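Breakfast for Supper, and Why Kultgate Can't Get Enough of It

It began with a power cut. Two winters back, the kitchen at the Prutico social club lost its big oven an hour before the monthly supper, and Craig Urquhart had 13 hungry members and a camping stove. He made eggs. Then he made more eggs, fried some bread, and put every jar and bottle he could find in the middle of the table.

People loved it! They stayed late, they passed plates along, they argued happily over brown sauce. The next month they asked for the same again, and by last October the club was feeding 104 people in one evening, with a queue down the stairs and a second sitting for those who had come straight from work.

What I like best is how relaxed it all is. A roast makes everyone sit up straight, but give people toast and fruit at seven in the evening and they go soft and chatty - almost as if they were still in their dressing gowns. The menu hardly changes. Eggs any way you like, mushrooms, beans, something sweet to finish.
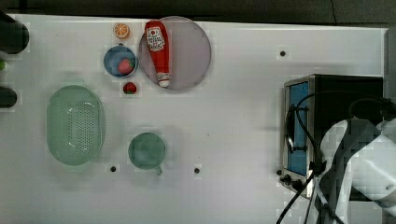 Wellington Moura wrote to tell me that his family in Cifuentes Road have eaten this way every month for years, and that the secret is to do the eggs last, once everybody is sitting down. I tried it and he's quite right. Mine had always gone rubbery while I shouted up the stairs.

If you fancy starting your own, keep it small at first. Two frying pans will see you through, and let your guests bring the fruit. Craig warms the plates in a sink of hot water and dries them as he goes, and he won't hear of doing it any other way.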